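Forum > Home Projects > Small Rooms
Topic: Fold-down desk or real desk in a tiny room?

pinecone_left
Okay, I've finally moved into the little back room at the Radu Street place and I get to set up a proper writing corner! I'm torn between a fold-down desk and a big fixed top. The room is narrow, one window, radiator under it. Budget is 500 all in, and I'd love to have it done by April. Tell me everything.

mossybrick
Fixed top, every time! I had a fold-down for 3 years and folded it up maybe twice, both times for my mother-in-law. You end up piling stuff on it and then it never closes. A deep fixed top changed my whole mood about working at home – I can leave a jigsaw out on one end and still pay bills on the other.

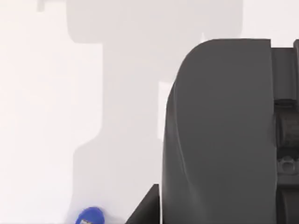 And go deeper than you think you need. Mine is 749 mm front to back and I use every bit of it. The shallow ones push the monitor right up to your nose.

halfpint_hank
Gotta disagree with mossybrick. In a narrow room a deep top eats the floor, and then you're squeezing past the chair sideways. I have the Bavow fold-down and I close it every single night. Closing it is how I know I'm done for the day, and I love that! Also it's easier to vacuum.

pinecone_left
Ha, I know myself, I would never close it. Leaning fixed. What about color? I saw the Trornero top in white and in walnut, but the walnut is 975, so that's out.

tansy_and_thread
White! I went with white and I'm still thrilled with it. Storage matters more than the top, though, so spend your energy there. I like a boxy wooden cabinet standing at the back of a white surface, with a light wood drawer front in a warm tan-orange and an open gray compartment behind it. The warm wood keeps all that white from feeling like a dentist's office.

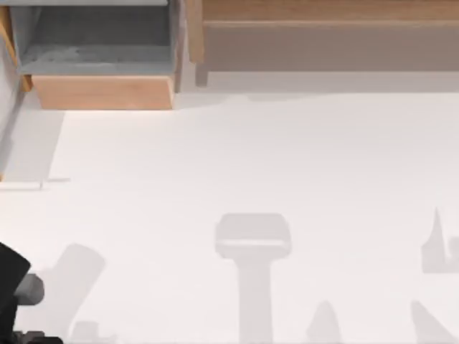

Lighting is the other thing to sort out before you drill anything. Put a lamp on the side opposite your writing hand and try it after dark for a week. White tops show every shadow, like the soft gray ones spread over the lower half of that surface, and if they land on your notebook you'll be moving the lamp forever. I ended up with two small lamps and it's so much nicer.

halfpint_hank
White shows coffee rings too, just saying.

tansy_and_thread
So wipe it, Hank! Baking soda paste, done.

mossybrick
Agree on two lamps. Disagree on drawers, I'd take open shelves. Drawers are where batteries go to hide.

pinecone_left
You're all wonderful. Going with the white fixed top and the Pisia drawers, sorry mossybrick. Does anyone know if you can run a top over a radiator, or does it need a gap at the back?

mossybrick
Leave a gap! A hand's width, more if you can spare it.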